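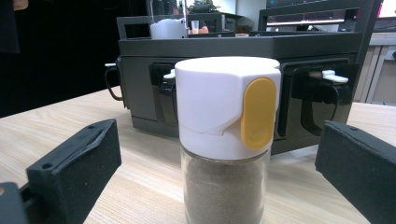 Week 4: Spices, storage and why your pepper tastes like dust

Hi all, notes from Monday for anyone who missed it. I talked too fast again, so I've filled in a few bits.

Start with the jar. Clear glass is handy because you can see how full it is, but light is rough on colour and flavour, so keep glass jars in a cupboard and well away from the stove. I know the shelf over the cooktop is convenient. Move them anyway!

Caps are worth a look too. A big plastic one with a slider is great one-handed, and I use mine constantly, but please don't shake it over a steaming pot. Steam gets in, the powder clumps and you're stabbing at it with a skewer (ask me how I know). Tip a bit into your palm first, then add it.

Ground spices fade much faster than whole ones. Rub a pinch between your fingers and smell it – if you get nearly nothing, your dinner will too. Štefánia Procházka's handout has the toasting method for whole seeds, and it's still on the side bench if you didn't grab one.

For next week, bring 2 spices from home, one ground and one whole, labelled with when you opened them. A guess at the month is fine. We're making the lentil soup on page 130, and Ludmila Hudec is bringing the bread. Aprons, please.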